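4.2 Reception behind obstructions

Claims that an indoor antenna performs "as well as" a roof-mounted one are common in product literature and rare in measured data. We were unable to find a single comparison that held the tuner, the cable length and the transmitter constant. The Lummont survey comes closest, but its authors moved the indoor antenna until the picture was stable and then reported only that position. A viewer who does the same may be pleased with the result, yet it says little about the antenna.

Our own trial used the Droda flat panel and a plain UHF loop, both fed through the same 8 m of coaxial cable. Signals came from the Nerkivberg mast, some 40 km away with one low ridge in between. Each antenna was tested at 68 positions inside a single-story workshop with brick walls and large amounts of sheet metal. We recorded signal strength and bit errors at every position before looking at any picture on a screen.

The panel's claimed advantage did not hold up. It gave a usable signal at 30 positions, and the loop did the same at very nearly as many. Where the two differed, the gap was smaller than the change we saw when a door was opened -- a variable the Lummont authors never mention. Metal surfaces close to the antenna mattered more than the choice of antenna. Open metal containers (Figure 3) are a hard case, with walls at several angles and little reason to expect a simple reflection pattern.
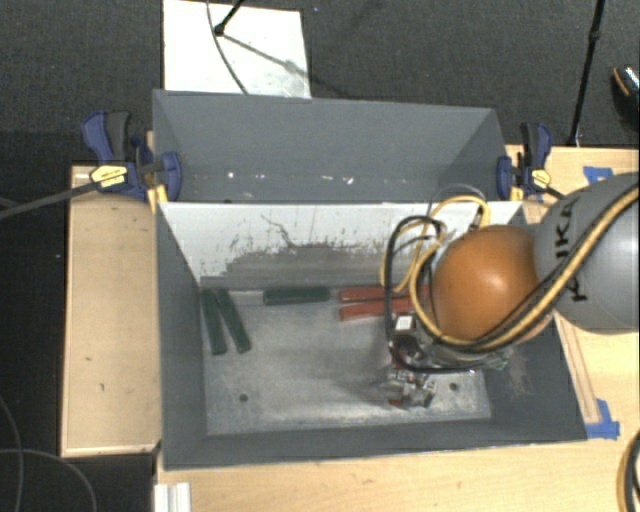
Figure 3. Open gray metal bin with outward-sloping sides, a second bin behind it.

4.3 Amplifiers

The Nygård group argues that a preamplifier would have rescued most of our failed positions. We doubt this. An amplifier raises the noise along with the signal, and at the failed positions the trouble was mainly multipath, which extra gain does not cure. Their own tests were run outdoors in January, with a clear view of the mast, and they give no error rates for the unamplified case. Until those figures are released, we treat the reported gain as a property of the meter reading and make no claim about reception.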